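Talk notes: "Eat Local" and Other Things We Say Without Checking
Pulldale Library evening series, June

Slide 1. Title only

Wait for the door to close. Thank Matěj Ďurica for setting up the room. Say up front that I shop at the farmers market and like it. I have no complaint about the tomatoes. My complaint is with the claims on the signs.

Slide 2. What does "local" mean?

Ask for a show of hands: who thinks local means inside the county? Inside the state? Let them look around at each other.

Then the Brondholm market rule. A vendor may call produce local if it was "grown or prepared" in the region. Read the word "prepared" twice. You can truck in onions, peel them in Brondholm, and sell a local onion. I asked the market office whether anyone had ever been turned down under the rule. They said they'd get back to me. Still waiting.

Slide 3. Food miles

Everybody's favorite number. The trouble is that miles alone tell you very little. A full truck going a long way can burn less fuel per pound than a half-empty pickup making the same short run all morning. How the food was grown usually matters more than how far it rode. A heated greenhouse in winter is the usual case — don't get stuck on it, there's always someone who owns one.

If someone asks about air freight: yes, that one is bad. Concede it and move on.

Slide 4. "It keeps money in the community"

Maybe. The Ayala flyer says every dollar spent at a local stand "comes back 3 times." Comes back to whom? Over how long? I wrote and asked for the source and was sent a second flyer. Pause here, people generally want to laugh.

Be fair to Nevzat Aksoy, who sells at Pulldale and read a draft of this. His point was that he buys his feed, his fencing and his haircuts in town, and he doesn't need a multiplier to know it. I accept that. It's a better argument than the one on the flyer.

Slide 5. Freshness

Strongest part of the case, so give it room. Sweet corn is the best example. Sugar starts turning to starch once the ear is picked, and warmth speeds it up. But newer varieties hold their sugar much longer than the ones our grandparents rushed to the pot, and a chilled ear from farther off can beat one that sat on a hot tailgate until 2 in the afternoon. 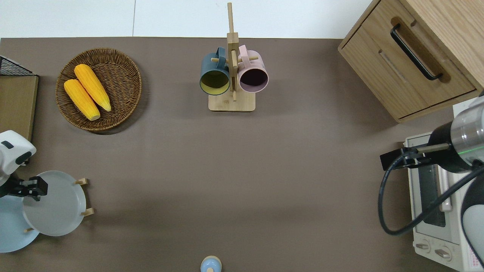 Reading time for these notes: 3 minutes

Two ears of corn in a basket. Ask the room: local or not? Take guesses and don't give an answer. Looks won't settle it, and a woven basket has sold plenty of ordinary vegetables.

Slide 6. What I'd ask at the stand

Did you grow this? When was it picked? What do you bring in from somewhere else? Most growers answer happily. The ones who change the subject have told you something too.

Slide 7. The Pandus pledge

"All local by 2063." Read it aloud with a straight face. No definition, no starting figure, and most of the people who signed it will be long retired. Skip this slide if we're running late.

Questions. 14 minutes, then they need the room back. Repeat each question for the people in back. Leave the sign-up sheet by the coats.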